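Punus Kit Records
README, updated July
By Reet Bite

Print this page | E-mail this page

Punus is a plain-text record of the secondhand sports clothing that passed through the Punus swap shelf. It holds 1,071 rows, one per garment, in a file called kit.csv. There is a second file, swaps.csv, which says who took what and what they left in return. A third file existed for a while. We don't discuss notes_final_new.csv.

The data was typed up from paper tags, mostly by Despina Mihăilă, whose handwriting is good, and partly by Enda Horgan, whose handwriting is a private matter between him and his pen. Where a tag could not be read, the field says "unread". Where it could be read but not believed, the field says "unlikely". Please keep those two apart when you filter. They mean different things and have been argued over.

What's in kit.csv

tag: the number on the paper tag. Not unique. We ran out of tags and started again from 1, so use tag plus roll. There are 2 rolls.

type: jersey, T-shirt, shorts, socks, jacket, other. "Other" contains one cummerbund.

size: as printed on the label. A medium from one maker will go over a medium from another maker with a person still inside it. We recorded the label anyway, and if you want real measurements, see chest_cm, which is filled in for the adult jerseys and almost nothing else.

color_main and color_second: picked from a list of twelve words. Maroon was removed from the list after a long evening and everything maroon became red. Aigars Dambrauskienė still holds that it was brown. Treat red as a broad church.

wear: a grade from 1 to 6, where 1 is as new and 6 is "would do for painting the shed". Grades given in the first months are kinder than the later ones. Nusrat Paul regraded a batch blind and came out nearly a full point harsher, so if your chart shows clothes getting worse over time, you have discovered Nusrat.

number: the squad number, if there is one. Stored as text so that 07 stays 07. If you open the file in a spreadsheet program it will helpfully turn 07 into 7, and some of the sizes into dates.

club: free text, and it shows. "Esto", "ESTO", "Esto reserves" and "esto (away?)" are all in there. A lookup table in clubs.txt maps most of these to one name. Kütt appears with and without its dots. Taka folded and came back under the same name with a different badge, so it is listed twice, on purpose.

Known problems

Socks are counted as pairs until row 400 or so, and after that as socks.

Washing instructions were copied out in full for the first batch, in case they turned out to be useful. They did not. The column is still there under the name care.

A few garments came back to the shelf and were tagged again as new arrivals. We caught the obvious ones. One Kütt goalkeeper top made the round trip so often that it deserves its own file.

The swaps file uses initials for people who agreed to that and a dash for people who didn't. Please don't try to work out who the dashes are. One is my mother and she would like it left alone.

How to load it

Both files are UTF-8, comma separated, with a header row. If Despina's surname comes out as soup, your program has guessed the encoding wrong. Empty cells mean we didn't ask. The word "none" means we asked and there wasn't one. Joining the two files on tag alone will give you over 4,000 rows and a false sense of progress.

Use and credit

Do what you like with it. If you publish something, name Punus and spell it correctly. Corrections are welcome, ideally one at a time and with the tag and roll number in the subject line. Aigars, this does not include maroon.

Pictures of kit

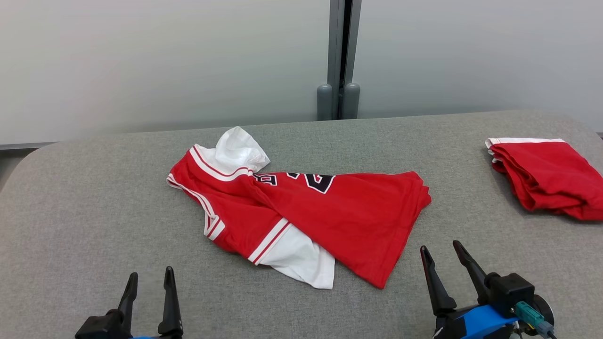
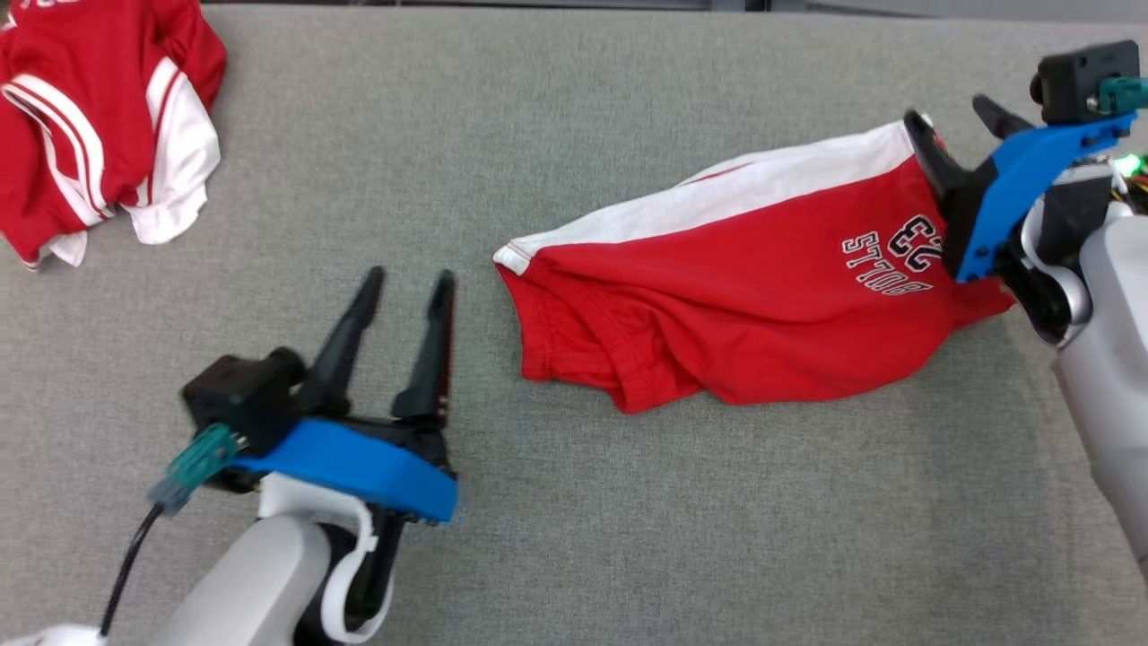
Red and white kit on gray fabric. Both would go in as color_main "red", color_second "white".

This site uses cookies to remember that you closed this notice. Sign up for the Punus newsletter, which comes out when Enda finishes it.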